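I have kept a word notebook for English since I moved to Ukow. Today I reached the last page, so I write down what I learned from it. It is a thread, sorry for the length.
2024-03-16

1/ The notebook has 1171 words. I did not plan this number. In the first months I wrote down every word I did not know, also from shampoo bottles and from the bus timetable. Most of these I have never used.

2/ My first mistake was the translation column. One word on the left, one word on the right, very clean. Then I said to my landlady that her soup was "sensible." She was polite about it. I wanted to say it was delicate.

3/ After that I stopped translating and wrote a whole sentence for each word, always one that I had heard or read. "The meeting was pushed back" stayed in my head in one day. "Postpone" I had to learn four times.

4/ For one winter I used the app Trikitz, where you must do 15 cards each morning. I had a streak of 70 days and I was proud of it. But I noticed I was remembering the position of the answer on the screen more than the word. When the streak broke, I did not start again.

5/ Small words are the hardest for me. Put up, put off, put out, put up with. A colleague at Ravumex told me she never learned them, she just knows them. I believe her, but it did not help me very much.

6/ What helped was to collect them by situation. I have one page for the phone (hang up, hold on, get through, cut off) and one for the kitchen. The page for the office is the longest and has the most complaints in it.

7/ Articles I still get wrong. I have accepted that I will put "the" in a wrong place until I am old. If I check each sentence for articles before I speak, the conversation is already somewhere else.

8/ Reading aloud is boring to recommend, but I recommend it. I read one page every evening, usually from the free magazine Kiss that they leave in the pharmacy. The articles are about sleep and knees. The sentences are short and people really talk like this.

9/ Somebody asked me last July if I think in English now. When I count, no. When I am angry at the printer, yes. In dreams it is mixed and everyone understands everything.

10/ If you are at the beginning: buy a thin notebook. Mine was too thick and for a long time it looked empty, which made me sad. With 100 pages you can finish it and see that you finished.
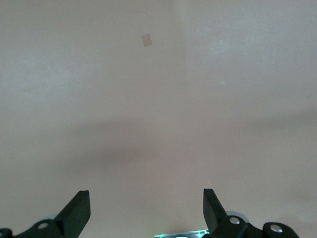

Filed under: Languages, Everyday

11/ The new notebook is thin and has no columns. The first word in it is "lukewarm," from the pharmacy magazine. If you have a good way to learn prepositions, please write it under this post, I will try it for a month and tell you how it went.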